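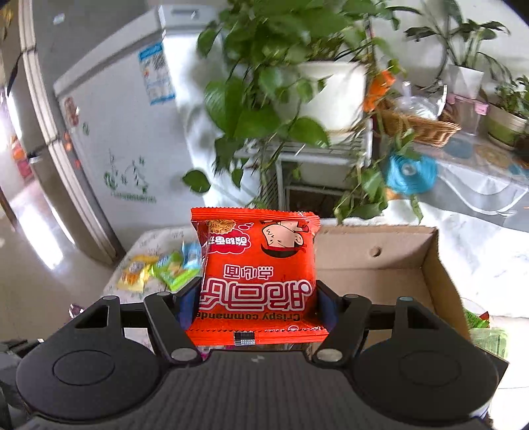

How a Robot Learns to Pick Up a Snack

In July, a group of children went to an open day at Lumiven, a small company that teaches robots to do jobs around the house. One of those jobs is putting away shopping. It sounds easy, but a bag of snacks is a hard thing for a robot to hold.

What is a gripper?

A gripper is a robot's hand. Most grippers do not have five fingers like yours. The one holding the red snack bag has two. They are black, and they swing on metal pins in the same way a door swings on its hinges. When the fingers close, they squeeze from both sides. When they open, they let go.

On the inside of each finger is a dark blue pad. The pads are the parts that touch the bag.

Who is moving it?

This kind of gripper is held by a person. The person holds the tool and does the job with it, and a camera on the tool records everything. Later, a computer studies the recordings. It looks at where the fingers went, when they closed and how the thing in the middle moved. After many recordings, a robot arm with the same kind of fingers can try the job by itself.

Esi Agbeko ran the demonstration. She told the children that one task needs a lot of practice. For "pick up a snack packet," her team made 1,250 recordings before the robot arm had its first try.

"And how did it do?" asked one of the children.

"It dropped it," said Esi.

The team made more recordings after that, and the arm got better.

Why is a snack bag hard to hold?

Think about a wooden block. It is hard and it has flat sides. If you squeeze it, it stays the same shape. A snack bag is different. It can bend and crinkle, and the food inside can slide around. Squeeze too gently and the bag slips out. Squeeze too hard and you get crumbs.

Bags also land any way up. The red bag is upside down, so the cartoon boy on it is on his head and the large Chinese characters are too. You can still tell it is a snack bag. A computer has to see bags in many positions before it can do that well. For this reason the team does not always turn the bags the right way up first.

Size and color matter too. There are yellow, green and light blue packets on the table, and they are all small. If the computer only ever saw red bags, it might not know what to do with a green one.

Why not use an empty room?

Some robots work in factories, where everything is kept in the same place every day. Homes are not like that. A home has a refrigerator with stickers on it, plants with leaves hanging down, baskets, tablecloths and boxes. The robot has to find the snack among all of these things and leave the rest alone.

Light is another problem. A bright doorway or a shiny floor can make it harder for a camera to see. People's eyes get used to this quickly. Cameras need some help, so recordings are made in many rooms and at different times of day.

Try it yourself

At the open day, children could have a turn with a gripper. Cayetano Sotomayor, who looks after the tools, gave them three rules:

Move slowly.
Look at the fingers, not at your own hand.
Do not squeeze until both fingers are next to the packet.

You can do something like this at home with kitchen tongs. Ask a grown-up for a pair with soft ends, a small packet of snacks and an open cardboard box. Put the packet on the table. Pick it up with the tongs and put it in the box. Then lay the packet a different way and try again. Now try it with one eye closed – it is harder to tell how far away things are.

Words to know

Gripper: the part of a robot that holds things.
Recording: pictures and measurements saved so that they can be studied later.
Demonstration: showing how a job is done.
Task: one job, such as moving a packet from a table to a box.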